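Findine Lease Records: data card

Version 12
Maintained by the Findine data desk

What this is

A table of commercial lease records from light industrial and small retail buildings. Each row is one lease on one unit. The release has 1217 leases across 353 units, all in the Bidholm and Halvorsen business parks. It was put together for people who study rents, renewals and vacancy in small units.

Files

leases.csv has one row per lease
units.csv has one row per unit, with floor area and permitted use
codes.txt explains the use codes and the break clause codes

The two tables join on unit_id. A unit that was split or merged gets a new unit_id, and the old one stays in the table with its status set to closed.
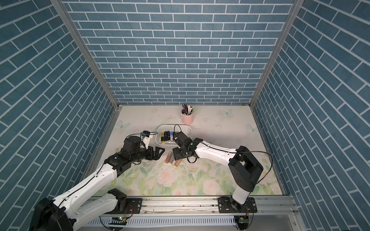 Blue brick pattern on the walls, roses and butterflies on the surface below. 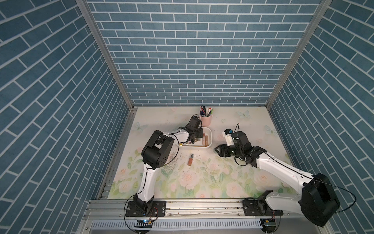
Main fields

start_month and end_month: the term as signed. Early exits go in exit_month.
rent_year: base rent for the first full year, in dollars, before service charge.
rent_free: months of free rent at the start. Blank means the lease did not say. Zero means it said none.
break_code: who can end the lease early. See codes.txt.
tenant_type: one of 40 trade groups. Tenant names are not in the release.

Where the records come from

Tralier supplied scanned leases and rent schedules for both parks. Two people keyed each lease separately, and a third settled any difference. Side letters were included when they were in the same folder as the lease.

Known problems

Floor areas at Halvorsen were measured before the mezzanines went in and have not been updated. Do not use them for rent per square foot on upper levels.

Renewals signed as a short memo often leave out the rent-free period, so rent_free is blank more often in renewals than in new leases.

Changes in this version

Fixed swapped start and end months on Bidholm storage units. Added exit_month. Dropped the old agent_fee column.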